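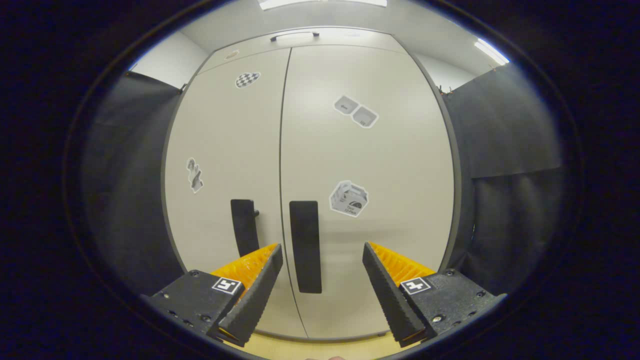
## Storage in Shared Rooms at Woltgate Hall

Project report, Housing and Daily Life module
Submitted Thu 8 February

### Question

Students at Woltgate often complain that their rooms are too small. We wanted to know if floor area was the main problem or if it was the way storage is divided between roommates.

### Method

We visited 18 shared rooms in November. In each one we measured the shelf and hanging space and asked the residents to fill out a short form. The form had questions on clothes, food, sports gear, and things kept under the bed. We used the Harnotell scale for clutter, which runs from 1 to 5, and scored each room before reading the forms so the answers would not affect us.

We left out the single rooms on the top floor. They were renovated on a different schedule and have built-in shelving.

### Results

In 11 rooms, the residents said they had no agreement about who used which shelf. These rooms also had the higher clutter scores. Floor area made little difference. Two of the largest rooms scored worse than the smallest one.

Food was a bigger issue than we expected. The kitchen lockers are narrow, so dry goods end up in the bedroom next to clothes and books.

Several residents wrote that a tall cabinet is hard to share, as the person with the top shelves needs a chair to reach them. Others used stickers or tape to make a door their own -- the housing rules allow this if it comes off cleanly.

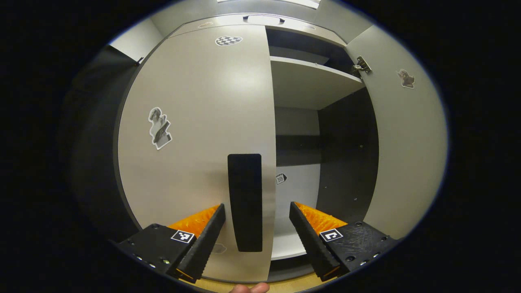

*Figure 2. Tall cabinet with stickers on the door and a long black handle.*

### Limits

Our sample was small, and all of the rooms were in one building. Three forms came back with the section on food left blank. We had planned to compare Woltgate with Maruyama House, but could not get permission in time.

### Suggestions

- Label shelves by bed number before move-in.
- Add one low shelf for food in each room.
- Repeat the visits in spring, when winter coats are put away.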